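Week 9 notes -- can machines do chores yet?
Robots at Work and at Home, Pledham evening program
Notes typed up after class, not proofread. Slides go up when Igor fixes the folder.

0. Housekeeping first

Reading responses due before class, not during. Lab groups stay the same. Dagmar Trnka takes the second hour next week (grippers and fingers), bring questions about touch sensors because I will send all of mine to her.

1. Where we left off

Last time: factory arms. Fenced cell, same part, same spot, same motion all shift. Works great, has for decades. The part is held by a fixture, the fixture is the trick. Somebody spent weeks making the world simple enough for the arm.

Question for tonight: what happens when you take the fixture away? Kitchen, laundry, packing bench with mixed items. Short answer, some of it works, slowly, with a person nearby.

2. What "can do it" means

Everybody uses this phrase and everybody means something different. Four levels, write these down:

Level 1 -- did it once on video.
Level 2 -- does it most of the time in the room it was trained in.
Level 3 -- does it in a room it has never seen, with objects it has never seen.
Level 4 -- does it in your aunt's kitchen, recovers from its own mistakes, and you leave the house.

Most of the clips people sent me this term are level 1. A few level 2. When you read a claim for your paper, first thing is to assign a level, and say why. Ask for the number of tries. Ask whether the video is sped up. Ask who reset the table in between.

3. Chores, ranked by how they are going

Vacuuming. Done, mostly. Flat floor, no hands needed. Socks and cables still a problem.

Moving totes and bins. Good in warehouses. Standard boxes, known weights.

Folding. Better than I expected five years ago. Towels ok, shirts slower, fitted sheets no. Cloth has no fixed shape so you can't plan the whole thing ahead, have to keep looking.

Loading a dishwasher. Level 2 on a good day. Glasses are the trouble -- shiny, see-through, depth cameras get confused.

Scooping and pouring. Looks trivial. Is not. See section 5.

Cooking a full meal. No. Long chain of small steps, and one slip early on ruins the rest.

4. The arithmetic of long chains

Did this on the board, people asked for it written out.

Say each step works 95 times in 100. Sounds fine. A 13 step chore, all steps have to work: 0.95 to the 13th, comes to 0.51. Half the time you get a mess. And 13 steps isn't many, count what you do to make tea.

Two ways out. Make each step more reliable, or let the robot notice it failed and try again. Second one is where the field is putting its effort and it is harder then it sounds. Noticing means knowing what "right" looks like.

Ľudovít asked if retrying just makes it slow. Yes. The Skerasach packing trial is the case in your reader: 422 items packed, 79 needed a second grasp or more. No item dropped on the floor, but a person on the same bench was done way before. The shop manager was happy anyway, because the machine ran at 2 a.m. Depends what you're buying.

5. Scooping beans, as a worked problem

Small task, two hands, a lot going on. One hand holds the jar still. Other hand has the spoon. Think about what the holding hand does -- it pushes back every time the spoon pushes. You don't think about it. A robot with two arms has to be told, or has to learn it from watching people.

Then the beans themselves. They roll, pile up, jam under the spoon. Nobody is going to model every bean. You want a policy that looks at the heap, digs, checks the spoon, digs again if it came up short.

And the glass. Camera sees the beans fine, sees the jar badly.

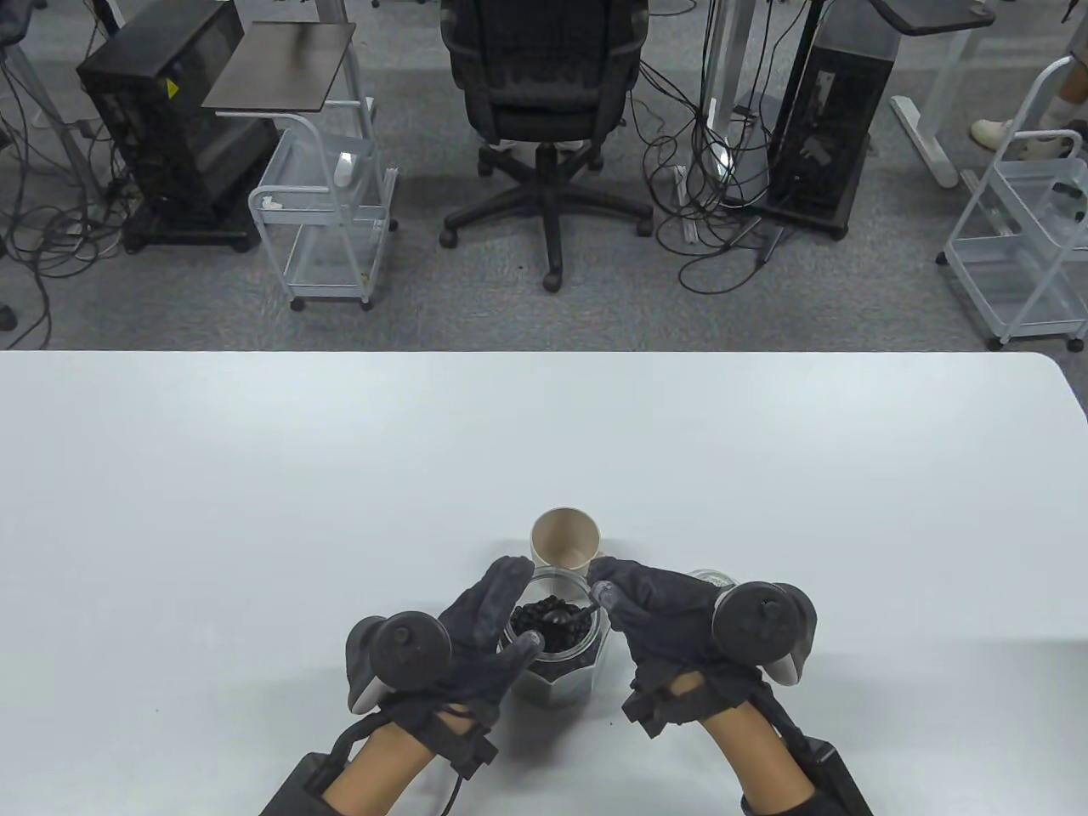 So how do you get the training data for a thing like this? Three routes, roughly in order of cost per hour:

a) Teleoperation. Person drives the actual robot. Data fits the robot exactly. Slow, tiring, and you tie up the robot.

b) People wearing sensors. Gloves, trackers on the hands, camera at head height. Person does the chore at almost normal speed. The catch: human hands aren't robot hands, so you have to translate the motion. Forces mostly get lost.

c) Plain video. Cheap, endless, but you have to guess where the hands are when they are behind stuff.

Raquel Meireles made a good point, (b) also picks up the small repairs people make without noticing. Nudging the jar, re-gripping the spoon. Those are worth having. If your 1000 recordings are all perfect runs the robot never sees a mistake and doesn't know how to get out of one.

Loose ends from discussion: how full should the jar be across recordings? Vary it. Same jar every time? No. Same table? No. This is the level 2 to level 3 jump again.

6. For next time

Read the Flernon chapter on contact, skip the appendix. Skim Krajčí on cloth.

Write one page: pick a chore you do at home, list the steps, mark the ones where you use touch more than sight. Guess a success rate for each and multiply out. Then say which step you would fix first.

Janka Tóth has the spare copies of the reader if yours is missing pages. Room is the same, door code changed, ask me by email.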